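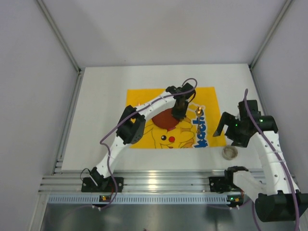 Home Forums Bench Robots Ask Tags Log in

Left arm stops dead in the middle of a table-setting run

Hi all, I'm stuck and a little grumpy. I have two arms on one table and I'm teaching them to set out a plate, a spoon and a bowl on a placemat. The left arm handles the plate. It goes out fine, reaches over, gets its fingers down at the rim, and then every so often it just quits. No twitch, no slump at first, and then a second later the elbow goes soft and the whole thing sags onto the plate. The right arm keeps going like nothing happened, which scares me more than the fault does, because last night it came across and bumped its frozen partner pretty hard.

The log says "bus timeout, joint 4" and that's all it says. I ran it 51 times yesterday and it quit on 7 of them, always with the left arm stretched out, never while parked. I've already swapped the power supply (a Holtar, and the new one is the same model) and reflashed the controller. My purple cable runs along the outside of the arm, with a sharp bend next to the lower link. Could it be that simple? I really don't want to take the wrist apart if I don't have to.

Wurkano

Look at the cable first, yes! I had nearly this same fault on mine back in July and lost a whole weekend to firmware before I touched a single wire. What happens is the cable gets tugged when the arm reaches, and the connector at the joint lifts by a hair — enough to drop the bus, and by the time you park the arm it's seated again and everything tests fine.

Try this. Power off, move the arm by hand out to where it quits, and watch the plug at joint 4. Then power up with the arm propped on something soft, keep your hands out from between the two arms, and have your finger on the stop button while somebody wiggles the cable with a wooden spoon handle or whatever. If the log throws the timeout, you've got it. Mine needed a longer cable and two loose ties, with a nice fat loop at the elbow where I used to have a kink. Don't cinch the ties down, I did that the first time and made it worse.

Segundo Henao

Cable is probably right, but please fix the other thing before you run it again. One arm faulting has to stop both. In my setup each controller board sends a heartbeat and if either goes quiet, both arms hold position. And hold, don't cut torque, or you get that sag. Also wire a real stop button that doesn't go through the software.

Usman

mine did this and it was the power supply

Ilmont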